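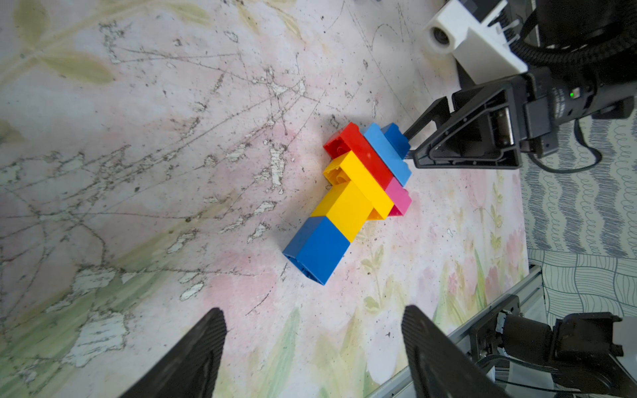

Foster Places Before Kennel Places

Filed under: Policy and Public Funding

Samis has written to Prundia District Council asking it to change the way it pays for the care of stray dogs. Under the present arrangement, every dog collected by the council's wardens is taken to the Carrilho boarding kennels and remains there until it is claimed or rehomed. The council is charged by the night. The kennels are well run, and our letter makes no complaint about the staff. Our concern is with long stays, which are expensive for residents and hard on the dogs.

Last year 164 dogs entered the kennels through the council. Of these, 111 were returned to their owners, most of them quickly. The others waited much longer, and it is for them that we are asking the council to fund places in foster homes.

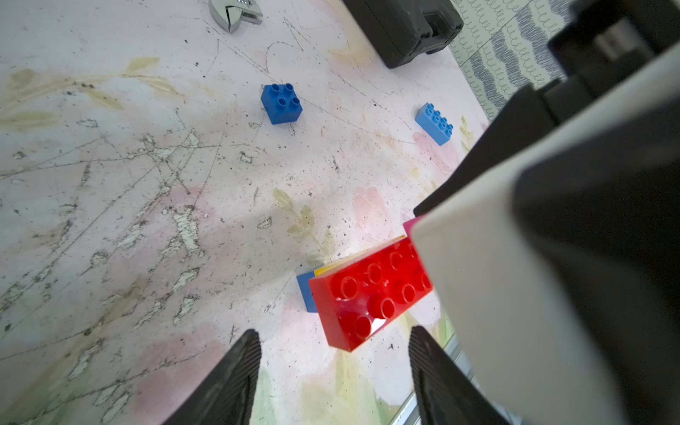 Under our proposal, a dog that has not been claimed by the end of the legal holding period would be assessed and, where suitable, moved to an approved household. Food, bedding and veterinary treatment would be paid for from the existing kennelling budget. Each home would be visited before a dog is placed there, and families with young children would be welcome to apply. The visit would cover fencing, sleeping space and the things usually found at floor level – a toy building brick as large as the red one shown here may still be chewed by a bored dog, and smaller toys may be swallowed. Applicants would be asked to keep such items in a closed box when the dog is in the room. A worn or scratched floor would not count against anyone.

Foster care will not suit every animal. Dogs recovering from surgery, and those that cannot safely be handled by strangers, would stay at Carrilho under the present terms.
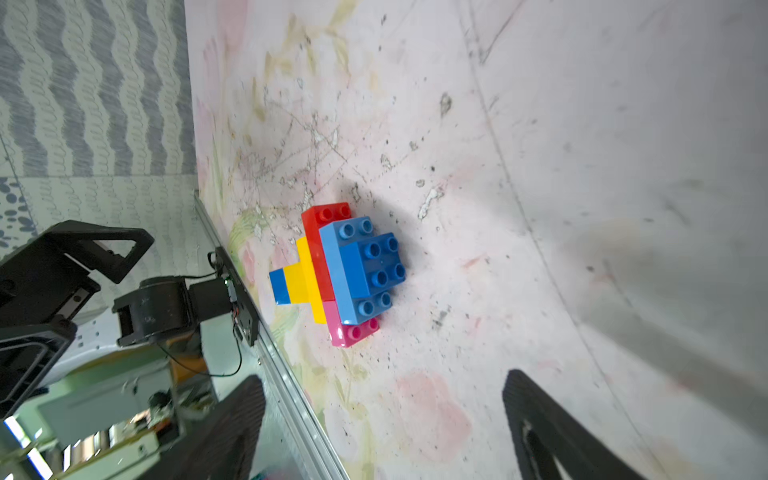 The council has asked how placements would be recorded. We have suggested that wardens continue to use Plikumix, the booking system already in place at the kennels, with a separate entry for each foster home. A warden could then see at any hour where a dog is living and who is responsible for it. Owners who come forward late would still be told where to enquire, and the council's reclaim fee would remain the same.

We have asked for a trial lasting 5 months, beginning in February, with 2 written reports to councillors during that time. Both should be made public.
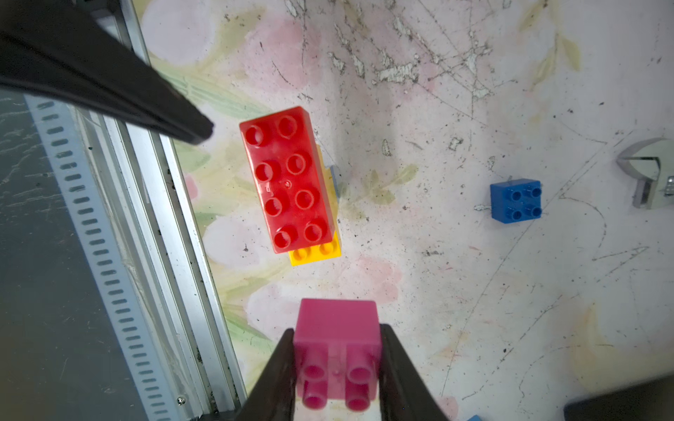

How to respond

The proposal will be heard on Wednesday at 7 pm in the council chamber. Residents may attend without booking, and written comments will be accepted at the council offices until noon on the same day. Please state whether you live in the district. Copies of our letter are available from the Samis office on request.

Contact Samis | © Samis. All rights reserved. | Back to top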